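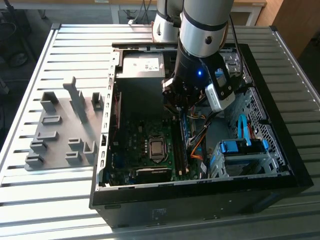 Figure 7.1 An open computer tower lying on its side on a slotted aluminium workbench, with a two-finger gripper above it.

Chapter 7
The Compost Heap

In this chapter you will learn
how a heap of garden waste becomes compost
which materials to collect, and in which order to put them
how to read the temperature of a heap
what to do when a heap stays cold or begins to smell
when the compost is ready and where to use it

Before you start, you should have read Chapter 5 (Soil and its parts) and have your soil notebook with you.

7.1 Why we begin in autumn

Many gardening books put compost in the spring chapters. I have placed it here, after the harvest, for a simple reason: in autumn the garden gives us more material than in any other season. The bean plants come down, the tomato stems are pulled out, the lawn is cut for the last time and the leaves are falling. A gardener who has no heap in October must carry all this away, and in spring must buy in sacks what was given away for free.

I learned it in the wrong order myself. When I took my first plot at Hakport, I burned the stems and put the leaves in the ditch behind the fence. My neighbour on the next plot, Marius Văduva, watched this for one season and then gave me a fork and a corner of his own heap. The heap was already old and I remember that I was surprised by the smell, which was like the floor of a forest. Several of the practical tasks in this chapter come from him.

The allotments at Hakport have 32 plots on heavy clay, with a light slope towards the canal. If your own soil is sandy, the method stays the same, but you will want more compost per bed and you will want it more often. The plots at Pîrvu, which we visited in Chapter 5, are a good example of such a soil.

7.2 What happens in the heap

Compost is made by living things. At first the work is done mostly by bacteria, which are too small to see. They eat the soft and wet parts of the plants, and while they eat they give off heat. Later, when the soft food is finished and the heap cools, fungi take over the harder parts such as straw and thin twigs. At the end come the worms, the woodlice and other small animals, and they mix and cut what is left.

All of them need the same four things: food, water, air and time. The first three are in the hands of the gardener. If one of them is missing, the work becomes slow or takes a bad direction. A heap without air, for example, does not stop rotting. Other bacteria take over, which can live without air, and these make the sour smell that many people believe is normal for compost.

7.3 Green and brown

Gardeners divide the food of the heap into green and brown. The names are old and not exact – coffee grounds are counted as green, and a green cardboard box is brown – but they are useful and we will keep them.

Green materials are soft, moist and rich in nitrogen. Examples are fresh grass, kitchen peelings, young weeds without seed, and the manure of hens or rabbits.

Brown materials are dry, stiff and rich in carbon. Examples are fallen leaves, straw, torn cardboard, dead stems and wood shavings.

For a mixed garden heap, take 2 buckets of brown for each bucket of green. Use the same bucket for both and do not press the material down. After some months you will not need the bucket any more, because your eye will know the proportion.

Do not put in meat, fish, cooked food, the waste of cats and dogs, or glossy paper. The roots of couch grass and bindweed should be dried in the sun until they break between the fingers, and only then may they go in. Potato plants with blight are discussed in Chapter 11.

7.4 Building the heap

Choose a place on bare earth, so that the worms can come up from below. Half shade is best. In full sun the heap dries out, and under a dense conifer the rain does not reach it.

Start with a layer of twigs as thick as your hand is long. Put brown on it, then green, then brown again, and wet every brown layer with a watering can. Finish always with brown. A cover of old carpet or a board keeps out heavy rain. At Hakport most people use a simple box of boards, with a front which can be lifted out one board at a time. The two bins compared later in this chapter, the Tatis and the Erko, are closed bins, and the rules for water are a little different for them (see 7.7).

A small heap loses its heat quickly. Try to collect enough material to fill the box in one day, even when this means that the leaves must wait in sacks for some weeks.

7.5 Taking the temperature

Push a long thermometer into the middle of the heap and wait until the needle stands still. Write the number in your notebook, together with the temperature of the air. In a well-built heap the number climbs in the first days, stays high for a while and then falls slowly.

If it reaches 70 °C, the heap is too hot, and even the useful bacteria begin to die. Open it with a fork, let the steam out and add some dry leaves. If it never becomes warmer than the air, look first for water. Take a handful from the middle and press it. It should feel like a sponge that was wrung out, and it should not drip.

From my notebook, as an example of how to write an entry:

4th November. Wind from the canal, no rain. Heap warm in the middle, cold at the left side. Turned the left side in. Leaves too dry – gave 2 cans of water. Many white threads under the cardboard.

The white threads are fungi and they are a good sign. Students often throw away this part of the heap because they think it is mould of the bad kind.

Practical task 7A

Build a heap following section 7.4. Take the temperature each morning until it has fallen for several days in a row, and draw a line graph of the result. Mark on the graph each day on which you added water or turned the heap. Compare your graph with that of a classmate who used more grass than you, and write a short paragraph on the differences.

Words to know
couch grass, to drip, heap, moist, peelings, to turn (a heap), twig, to wring out

7.6 Turning

To turn a heap means to move it, fork by fork, so that the outside becomes the inside. If you have a second box next to the first one, the work is easy: lift out the front boards and throw the material across, shaking each forkful so that the lumps fall apart. With only one box, empty it onto a sheet and fill it again.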